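Wallpaper, and why I've gone off beige

September 2024

So the hallway is finally getting done! I've been threatening it since March, when I peeled back one loose corner by the front door and found a layer of brown flowers underneath (and under that, green paint, and under that, more flowers).

My first plan was plain beige. Then I got four samples from Vivell, stuck them up with masking tape and walked past them for a fortnight, and the only one I ever stopped to look at was the loud black and white one I'd ordered for a laugh. Ozan came round for tea and said it would be like living inside a zebra. Fair enough, but I like zebras.

It's £80 a roll, so I'm doing one wall and the bit behind the coats, which is two rolls if I don't mess up the matching. Big patterns waste loads of paper at the joins, so measure the repeat before you order. I didn't, and had to ring them back.

Any tips for papering round a radiator, please leave them in the comments. I've got a bucket, a wobbly ladder and no idea.

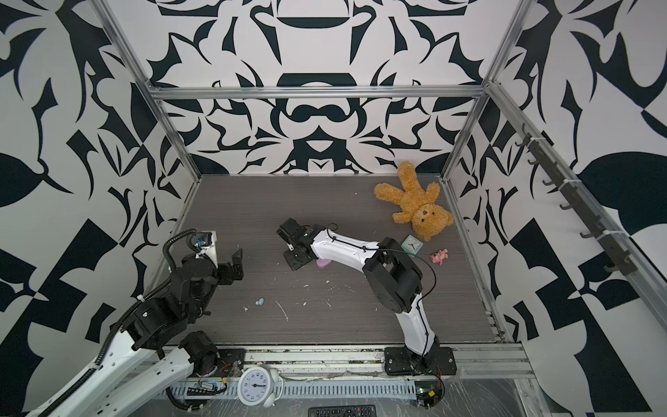

Big curly leaf shapes in black and white, plus a row of black hooks.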